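**Chip bags keep popping (or nearly) in my suitcase - what am I doing wrong?**

posted by nukcombe72, Mar 10, 2025

Every trip home I promise people snacks, and every trip home I deliver a suitcase seasoned with snacks. Last time one bag let go somewhere over the ocean and my dress shirts smelled like sour cream through two washes. I've tried wrapping them in sweaters. I've tried asking them nicely. Is there a packing method that gets puffy bags across an ocean in one piece, or do I switch to bringing everybody fridge magnets?

---

**Aqeel Siddiqui**

It's the air. The bag was sealed at one pressure, the cabin sits at a lower one, and the bag swells. If your suitcase is already stuffed tight, the swelling has nowhere to go except out through a seam.

So quit wrapping them like china. Chips go in last, on top, flat, with slack above them. No shoes on that side. If you have a hard-shell case, give them the shallow half and leave the strap loose.

I do this with the cucumber Lay's, the green ones with 乐事 on the logo, which my sister regards as a food group.
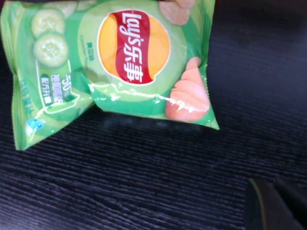 Put each one inside a big zip bag, mostly closed but not all the way. If it goes, you lose one bag of chips and keep your shirts. Some will still arrive as crumbs. Crumbs go on noodles and we don't discuss it.

---

**eltholm_300**

poke a pinhole in the corner and tape over it. works great

---

**afridi_packs**

Please don't do the pinhole thing unless you enjoy stale chips that also leak. Aqeel has it right. I'd only add that you can carry them on in a tote and put it under the seat, where the only danger is your own feet. And maybe buy the cans for anyone you don't like very much - they travel fine.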